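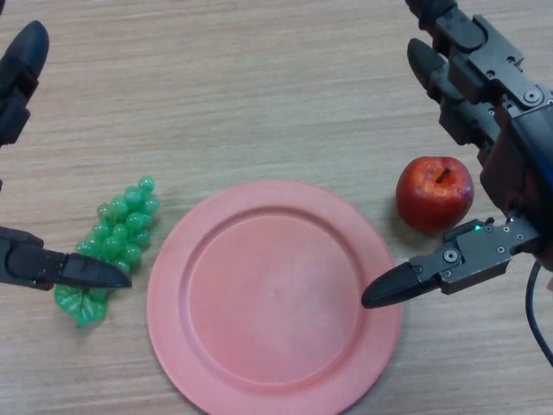
Page 9 of 10

Board index > Components > Power semiconductors
Topic: Cheap IGBTs from Plitel, has anyone tested a full batch?

gatecharge_gus
Reading back over page 8, I still don't see a single measurement. People say the parts "work fine." Fine at what current? A relabeled part half the size will also work fine in a hobby welder at low output, right up to the day you turn the knob.

mosfet_molly
I posted numbers on page 6, Gus. Gate capacitance matched the data sheet on every one I pulled.

gatecharge_gus
You pulled three. Out of a bag of 100. And all from the top of the tube, I'd guess.

mosfet_molly
Three was what I needed for the repair. I'm not going to unsolder working inverters to please you.

oldbench
Gate capacitance is a decent first check but it won't tell you much about the die if somebody picked a similar part on purpose. Saturation voltage at a real current is better. Short pulse, Kelvin connections, log the case temp. If it reads a lot higher than the good one next to it, you have your answer.

Ruchti_fan
Or buy from Ruchti and skip all this. I've been ordering there since November and never had a bad one.

gatecharge_gus
"Never had a bad one" meaning you tested them, or meaning nothing blew up yet?

Ruchti_fan
Meaning they came in sealed bags with a date code and a packing slip.

gatecharge_gus
Anybody with a label printer can do a date code.
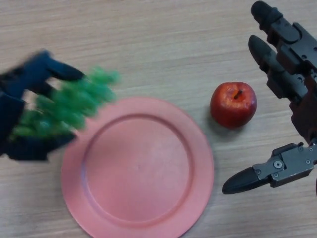

tin_whisker
Can we get back to the price question? Plitel has the TO-247 parts way under everyone else if you take 150 pieces. I asked them where the stock comes from and got "various channels." Asked again, got a link to their returns page.

oldbench
That would be enough for me to walk away. Surplus is fine, I buy surplus all the time, but a seller with real surplus can usually say whose it was.

mosfet_molly
Plenty of small sellers won't name a source because the next guy will go around them. Doesn't make the parts fake. My repairs are still running.

tin_whisker
What load?

mosfet_molly
Two motor drives and a bench supply. The drives are modest, I'll give you that. The supply gets worked pretty hard.

gatecharge_gus
So two of the three sockets prove nothing.

mosfet_molly
And you have proved what, exactly? You haven't bought any.

gatecharge_gus
Fair. I ordered 10 last night. Will run them on the curve tracer against some old stock I trust and post the plots, good or bad. If they pass I'll say so.

Ruchti_fan
Put a Ruchti one in there too. I'll mail you one.

gatecharge_gus
Mail me two, I want to open one up.

Maltelgate
New here, sorry if this was covered. Is the marking supposed to come off with acetone? Mine smeared and the surface under it looks shinier than the rest.

oldbench
Laser marking shouldn't smear. Some genuine parts are ink printed though, so check what the maker used for that package before you panic. The shiny patch bothers me more than the smear. Who sold it to you?

Maltelgate
Plitel. Posted the order 7/24/26, so it should be recent stock.

tin_whisker
Well.

mosfet_molly
One smeared part. Can you measure it before we hang anybody?

Maltelgate
I only have a multimeter and one of those little component testers.

oldbench
Use the tester for gate capacitance and write down what it says, then start a new topic with the reading and the full part number. Don't put it in a circuit yet.

Previous | 8 | 9 | 10 | Next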